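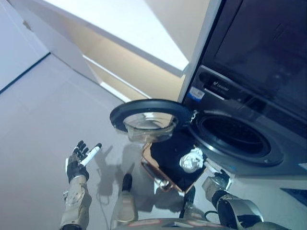
Posted by Pinto
Role: cell technician, member

Our laundry cell at the Drilonholm site has one two-armed humanoid working a front loader. It takes items from a tray on the floor in front of the open door and puts them in the drum. The cell controller is a Fusevo, software build 877, and the arms were last calibrated in January.

For the last couple of weeks the right hand has been coming in low. It picks up the white cloth all right, then on the way to the drum it touches the bottom of the door ring or the gasket and the controller stops with fault 1209. Restart it and it might do 3 loads clean, or it might stop on the next one. The left arm is parked with the hand up during this step and never faults.

I've redone the hand-eye calibration twice and the residuals look fine. I've also reseated the cable at the right elbow. Is there a setting for how far the drum opening is allowed to be off before it replans, or am I looking in the wrong spot? 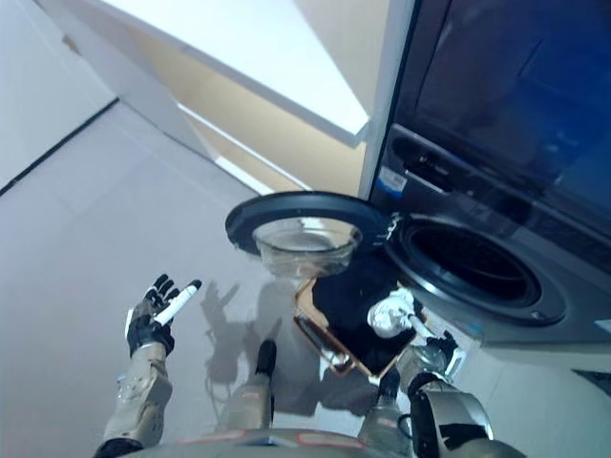
Right hand at the drum opening with the white cloth, dark garment in the tray.

Cheers for any help. I can post the log if somebody tells me which part of it matters.

We use cookies to remember your settings and to measure visits. By continuing to browse you agree to our cookie policy. Accept | Manage preferences

Eston
Role: integrator

I'd leave the calibration alone. If the residuals are good and only one arm faults, check where the machine and the tray are before you touch the arm again. A front loader walks a little on spin, especially on a smooth floor, and the controller is still working from the drum position you taught it.

What I would do, in this order:

Put tape on the floor at the front feet of the washer and run a full spin with nothing moving in the cell. See if the feet have left the tape.

Level the feet and tighten the lock nuts. Do this before any teaching or you'll be doing it twice.

Mark the tray corners on the floor as well. It doesn't have to be square to the machine but it does have to go back to the same spot each time.

Reteach the drum centre and the door ring with the door fully open. Check the hinge for play while you're there. If the door sags, the bottom of the ring is lower than the model thinks.

Run the approach empty-handed at low speed, then with a cloth. If it only faults with a cloth, raise the approach height — a bundle hanging under the fingers needs more room than the hand does.

There is a replan tolerance in the motion settings, but I wouldn't open it up. It will hide the fault and you'll wear out a gasket.

For the log, post the lines just before the stop. The joint torques on the right wrist are the useful part.

drum_roll3798
Role: member

had the same fault code, was the wrist cable for us. swap it and see

Pinto
Role: cell technician, member

Update, 27th November. Taped the feet and the washer had moved toward the door side after one spin. One lock nut was only finger tight. I've levelled it, retaught the drum and put marks down for the tray. No 1209 so far but I want to see it go through a full week. Haven't swapped the wrist cable, I'll order a spare anyway.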